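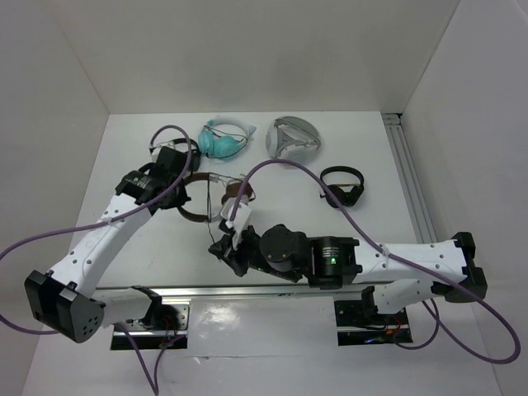
Ebuka Igwe wrote in to ask why he and his grandmother never see the same ads, even when they use the same tablet at the same kitchen table. He sees ads for games and sneakers. She sees ads for garden tools and cruises. He wanted to know who decides.

The short answer is that the people who make ads decide. They choose a group of people they want to reach before they make anything. That group is called a target audience.

What is a target audience?

A target audience is the group of people an ad is made for. It might be parents with new babies. It might be people who ride the bus to work, or kids who like drawing. Most ads have one main audience, and some have 2.

Think about telling a story. If you tell it to a five-year-old, you use short words and maybe funny voices. If you tell it to your teacher, you tell it another way. The story is the same, but you change how you say it. Companies do that with ads.

A made-up company

Let's say a company called Zomeso sells lunch boxes in a town called Clarnelside. The lunch boxes are strong, they keep food cold, and they come in bright colors.

Who will use the lunch boxes? Kids. Who will pay for them? Mostly parents. So Zomeso has 2 audiences, and they care about different things. A kid may want to know if there is a green one with a dinosaur on it. A parent may want to know if it leaks and if it can go in the dishwasher.

Zomeso could make one ad for the kids, with the dinosaur, and put it before a cartoon. Then it could make another ad for the parents, with the dishwasher, and put it in the school newsletter. Same lunch box, different ads.

How do companies find out what people want?

They ask. Asking people questions about what they buy and like is called market research. A list of questions that many people answer is called a survey.

Zomeso sends a survey to families in Clarnelside, and 206 people fill it in. The company reads the answers and finds that almost 20 of them said the old lunch box was hard for small hands to open. That is useful. Now the company can make a better latch and talk about it in the next ad.

Companies also look at what has already sold, and at which ads people tapped on. On a website or in an app, a computer can keep track of that. If somebody using your tablet looks at a lot of pages about soccer, more soccer ads may start to show up. 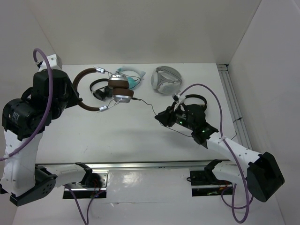

Do companies know your name when they pick an ad for you?

Often they don't. Many ads are picked using things like the show you are watching, the town you are in, or the pages that were opened on that tablet before. Some websites and apps do know your name, if you or a grown-up typed it in when you signed up. There are laws about what companies may collect from children, and they are different from place to place. Ask a grown-up before you type your name, your school or your birthday into anything.

Why don't they show every ad to everyone?

Ads cost money. A company usually pays more to show an ad to more people. If Zomeso paid to show its dinosaur lunch box to people who never pack a lunch, it would spend a lot and sell very little.

It can also be annoying to see ads for things you have no use for. A person with no pets doesn't need to hear about cat food all evening.

Try it yourself

Pick 3 ads. They can be on TV, on a bus, in a magazine or on the back of a cereal box. For each one, write down:

What is it selling?
Who do you think it is for?
What makes you think so?

Look at the people in the ad and how old they are. Listen to the music, if there is any. Look at where the ad is, too - an ad at a bus stop is for people who walk past or wait there. Then ask someone at home who they think the ad is for and see if they agree with you.

Words to know

Ad: a message that a company pays for, to get people to buy or do something.
Target audience: the group of people an ad is made for.
Market research: finding out what people want, need and buy.
Survey: a set of questions that many people answer.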